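Luvix Window Restoration Kit: Is It Worth It for an Old House?
By Mohcine Bensaid
Thursday, July 11, 2019
3,526 views | 5 comments | 3 shares

Anyone who owns a house in the Plestden historic district knows the rule on windows. If the sash can be repaired, the zoning board wants it repaired, and vinyl replacements on the street side get turned down. Luvix has noticed people like us and sells a $400 kit that promises to let a homeowner bring back an original double-hung window "in a weekend." I bought one in March for the front windows of our 1890s place on Kerr Street. I had doubts then and I still have most of them.

The kit has a steam box, a putty knife, two scrapers, epoxy filler, a tub of glazing compound, sash cord and a booklet. The steam box does the job. Old putty that I would have chipped at all afternoon came up in strips, and I cracked one pane, which was my own fault for rushing the corner.

The epoxy is another matter. The booklet says it can rebuild a rotted sill. It filled a soft spot at the end of mine well enough, but on the deeper rot it slumped before it set and I had to cut it out and let in a piece of pine. A preservation carpenter would have told me that for free. The sash cord is thin, and I wouldn't hang a heavy parlor sash on it.

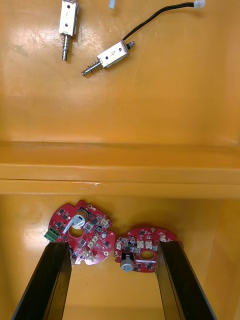
Will the board accept it?

The box says "approved for historic districts." Approved by whom? I called the Plestden planning office and they don't approve products. They look at the finished window: same profile, same glass if it survives, same number of panes. You still need to file if you're changing anything, and the kit won't help you with the form.

Leltix sells a plain steamer for less, with no booklet and no filler. If I were starting over I'd get that, buy cord and compound at the hardware store, and borrow a library book on sash repair.

I finished three windows. They open, they stay up, and the inspector walked past them without comment. It took most of the spring. Two stars for the kit, four for the steam box if they ever sell it alone.

Share this | 5 comments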